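Moving Chairs and Tables at the Hiltside Rooms
Gallery, posted 30th August

We spent the last part of the summer putting the meeting rooms on the ground floor back in order. The chairs had drifted from room to room since March, and the tables no longer matched the floor plan taped inside the closet door.
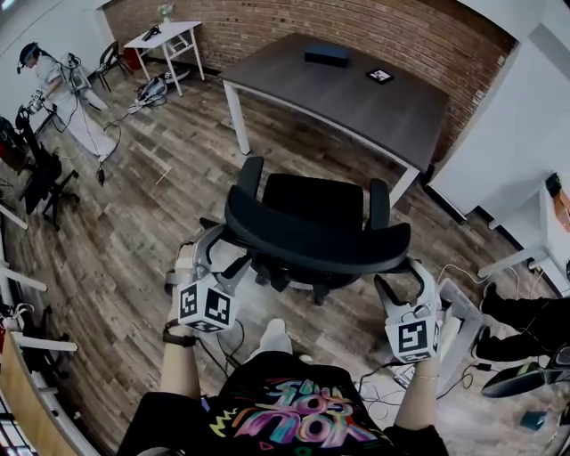 A reader who goes by Doucet wrote in to ask why we don't just leave the chairs wherever people drop them, as they only get moved again by the next group. Fair question. The evening groups need a clear path to the back exit, and chairs on casters end up in it every time.

The brick room
Black office chair, black mesh and plastic, on a five-spoke base with casters. Held by the top of the backrest, in front of the big table. The floor in here has a wood look and the wall behind is red-brown brick.

The big table
Dark wood-grain top, white metal legs. It stays in the brick room for good now. It is 60 inches long on the old plan, but the old plan was drawn for a different table, so measure before you order anything to go with it.

The side table
Small and white with slanted legs, kept against the brick with a plant in a vase. The curved black chair goes next to it. Please don't use the side table for coffee. There is a counter in the hallway for that.

Bags and cables
The gray-and-white bag and the black cables are on the floor below the side table. Cables should be coiled and off the planks before a group comes in. There are hooks behind the door of the Morkeck room, and the lower two are free.

How we sorted the chairs
We had 76 chairs on the list and went through all of them. Of these, 33 have casters and stay on the ground floor. Another 17 went upstairs, where the carpet is too thick for casters anyway. The rest are stacking chairs and live in the closet, seats facing the wall, no more than six to a stack.

Casters
Hair and thread get wound around the axles. Turn the chair over on a blanket, pull the caster straight out, and cut the thread with small scissors. Most of ours are a push fit. The ones from Clultance have a clip that has to be pressed first, and pulling harder does not help.

Armrests
If an armrest wobbles, tighten the bolts under the seat. The hex key is on a string in the closet. If the bolt keeps turning, put a strip of tape on the backrest and leave the chair by the office.

Wood-look floors
Sweep first, then a damp mop. Grit under the casters is what leaves the gray lines near the windows. Felt pads go on the stacking chairs only.

Still to do
New labels for the closet shelves, and a corrected floor plan with the big table on it. The Morkeck room needs a second trash can. The sign-out sheet for chairs is on the office door.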